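Clollstead charging fault

The Clollstead charging fault was a run of failed overnight charges among Dremar floor-cleaning robots kept at the Clollstead warehouse.
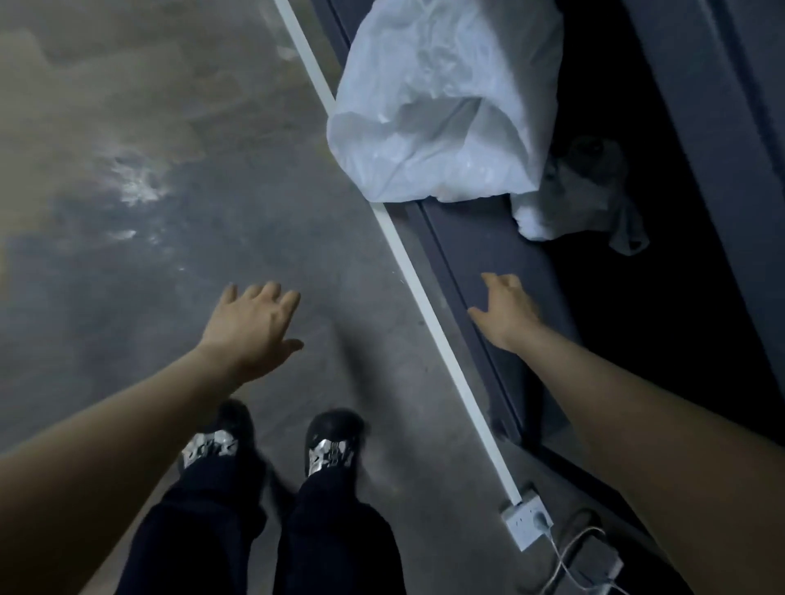 It came to light on Saturday, May 29, 2021, when several machines stopped part-way through their first round. Uibo, the firm that ran the fleet, blamed worn batteries, which it rated for 800 full charges. The logs did not bear this out – most of the stopped machines had done fewer than 400.

A later check by Drimanwood went through 2,896 charging records and found that the robots reported a full battery whenever the charger lost power and came back. The software took the short break for the end of a charge. Uibo called the fault harmless. That is hard to square with its own log, in which one machine halted across a fire exit.

An update was sent out, and Uibo states that it passed 2,000 test charges. The results have not been published, and it is unclear whether any of the tests included a loss of power at the socket.

See also: Battery management; Fail-safe; Mobile robot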